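공방 게시판 > 고장·문의 기록
제목: 그리퍼가 상자 앞에서 자꾸 멈춰요 (Mushi 팔, 시뮬레이션 쪽)
작성: 5월 31일
상태: 해결됨 (남은 일 하나 있음)

안녕하세요, 창가 쪽 작업대 쓰는 사람입니다. 며칠째 혼자 끙끙대다가 결국 글을 올립니다. 길어질 것 같아서 미리 죄송하다는 말씀부터 드릴게요. 커피 한 잔 가져오시고 편하게 읽어 주세요.

다들 아시다시피 저는 겨울부터 Mushi를 만들고 있습니다. 택배 상자를 작업대 한쪽에서 다른 쪽으로 옮겨 주는 팔인데요, 처음에는 우리 집 현관에 쌓인 상자 좀 치워 보자고 시작했다가 일이 이렇게 커졌습니다. 관절 부품은 Fliltura 것을 쓰고 있고, 제어 보드는 Dralladden에서 나온 걸 중고로 구했어요. 실물 팔은 손목 베어링을 기다리느라 반쯤 분해된 상태라서, 요즘은 집 컴퓨터에서 Mergate로 시뮬레이션만 돌리고 있습니다.

증상
상자 쪽으로 접근시키면 그리퍼가 상자에 닿지도 않았는데 중간에서 멈춥니다. 오류 메시지가 뜨면 차라리 반가울 텐데, 그냥 "접촉 감지"라는 로그 한 줄만 남기고 얌전히 서 버려요. 같은 명령을 다시 보내면 조금 움찔하고 또 섭니다. 상자를 아예 빼고 같은 경로를 돌리면 끝까지 잘 가고요. 그래서 처음엔 당연히 상자의 충돌 모양이 잘못됐겠거니 했습니다.

환경은 이렇습니다.
- 위에서 내려다본 시점으로 렌더링, 바닥은 콘크리트 느낌의 회색 재질
- 상자는 골판지 재질, 손가락 두 개짜리 노란 그리퍼
- 시뮬레이션 주파수 500Hz
- 접촉 여유값 4mm

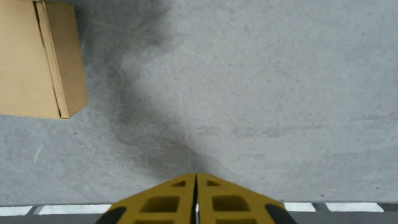 지금까지 해 본 것들을 순서대로 적어 보겠습니다. 혹시 비슷한 일 겪는 분이 나중에 검색해서 들어오실 수도 있으니까요.

첫째, 상자 모양을 의심해서 충돌용 메시를 단순한 직육면체로 바꿨습니다. 변화 없음. 멈추는 위치까지 거의 똑같았어요. 이때 좀 허탈했습니다.

둘째, 바닥 재질을 바꿔 봤습니다. 얼룩이랑 긁힌 자국이 많은 텍스처라서 혹시 높낮이 정보가 같이 들어가 있나 싶었거든요. 파일을 열어 보니 색만 있고 높이는 없었습니다. 완전히 매끈한 바닥으로 갈아 끼워도 결과는 같았고요. 그래서 원래대로 되돌렸습니다. 실물 공방 바닥이랑 느낌이 닮아서 저는 이 바닥이 좋습니다.

셋째, 접근 속도를 원래의 40퍼센트까지 낮췄습니다. 멈추기는 마찬가지인데 멈추는 데까지 가는 시간만 길어져서, 그사이에 설거지를 다 했습니다.

넷째, 손가락 벌림 각도를 확인했습니다. 명령은 "닫힘"으로 보내고 있고 관절값도 닫힘으로 나옵니다. 여기까지 하고 나니 더 건드려 볼 데가 생각나지 않더라고요. 혹시 짚이는 데가 있으면 한마디만 부탁드립니다.

---
답글: Nnamdi Ogunleye

글 잘 읽었어요. 설거지 부분에서 웃었습니다. 저도 예전에 집게 만들 때 비슷하게 고생한 적이 있어요.

하나 여쭤볼게요. 접촉 로그에 어떤 물체끼리 닿았다고 나오는지 이름까지 찍어 보셨나요? 기본 설정은 "접촉 있음"만 알려 주고 상대를 안 알려 줍니다. 상세 기록을 켜시면 쌍으로 나와요. 상자가 범인이 아니라 손가락끼리 닿는 걸 접촉으로 세는 경우가 꽤 있습니다. 손가락 안쪽에 홈이 파인 모양이면 충돌 메시를 자동으로 만들 때 홈이 메워지면서 부피가 살짝 커지기도 하고요.

상자를 뺐을 때 잘 간다는 것도 단서 같아요. 혹시 접촉 감지를 상자가 있을 때만 켜 두도록 짜 놓으신 건 아닌지요?

---
답글: 작성자

아이고, 맞습니다! 바로 그거였어요. 정말 감사합니다.

상세 기록을 켜 보니 상자 이름은 한 번도 안 나오고 왼쪽 손가락과 오른쪽 손가락 이름만 줄줄이 나오더군요. 그리고 말씀하신 대로 제 코드에 "상자가 있으면 접촉 감지 시작"이라는 줄이 있었습니다. 제가 10월에 써 놓고 까맣게 잊은 줄이에요. 주석까지 친절하게 달아 놨는데 그걸 못 봤습니다.

고친 내용입니다.
- 왼쪽 손가락과 오른쪽 손가락 쌍을 접촉 판정에서 제외
- 손가락 충돌 메시를 통짜에서 조각 5개로 나눠 다시 만듦
- 접촉 로그에 상대 물체 이름을 항상 같이 기록
- 여유값은 그대로 둠

이렇게 하고 다시 돌렸더니 상자 옆면까지 쭉 가서 제대로 닿고, 그때서야 로그에 상자 이름이 찍혔습니다. 혼자 박수를 쳤어요. 옆방에서 무슨 일이냐고 물어볼 정도로요.

남은 일: 빈 상자를 밀 때 뚜껑 쪽 접힌 부분에 손끝이 걸리는 것 같은데, 이건 증상이 달라서 따로 글을 올리겠습니다. 실물 팔은 베어링이 와야 확인할 수 있습니다.

---
답글: Nnamdi Ogunleye

다행이네요! 손가락 쌍을 제외하면 물건 없이 꽉 쥐었을 때 감지가 안 되니까, 실물로 옮기실 때는 모터 전류값도 같이 보세요. 제가 쓰던 전류 기록 스크립트가 있는데 공용 폴더에 올려 둘게요. 변수 이름이 엉망이라 좀 부끄럽지만 돌아가기는 합니다.

---
답글: 작성자

스크립트 잘 받았습니다. 변수 이름은 제 것보다 훨씬 양반이세요. 상태는 해결됨으로 바꿔 둡니다. 다음에 공방에서 뵈면 밥 한 끼 살게요.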